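Filed under: Workshop notes / Grippers / Kit reviews

Trolleck hand grippers: first month

The Trolleck is a hand-held gripper with two curved fingers, sold by Ivton as a pair. I have had a pair on trial through August, mostly for thin, flat parts, which is where my previous tools were weakest.

Setup

Charging takes 35 minutes from flat. The supplied lead is too short for a bench with sockets at the back. Pairing both units to the Ngau logging software needed a firmware update on one of them, after which it held. The manual covers this on page 24, under "Storage", for reasons known to Ivton.

Weight and trigger

Each unit weighs 600 g. That is fine for short spells and tiring by mid-afternoon. Trigger travel is long, with a dead zone at the start that can be reduced in software but not removed. I settled on level 9 for stiffness. Anything lower let heavier parts creep.

Finger pads

The pads are dark, thick and scooped on the inner face. On round stock they centre the part well. On flat stock they bear mainly near the edges, so a panel can lean if it is picked up off-centre. It stays held, but the angle has to be allowed for when placing it. I would like a flat-faced pad as an option. Ivton lists one as planned, with no price.

Panels

I took the pair to the Etcombe office to try them on upright boards. A peach-coloured board with a small white label on its face is a fair test: broad, thin and easy to see when it tilts. 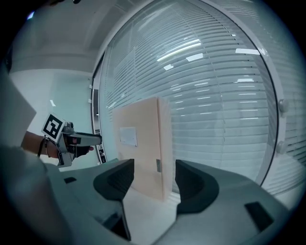
Service

Two emails to support, both answered by the next morning. One answer was correct. Replacement pads are sold only in sets of four, and the trial terms exclude pad wear, so read those before signing. I am keeping the pair for another month and will repeat the panel work once the flat pads are available.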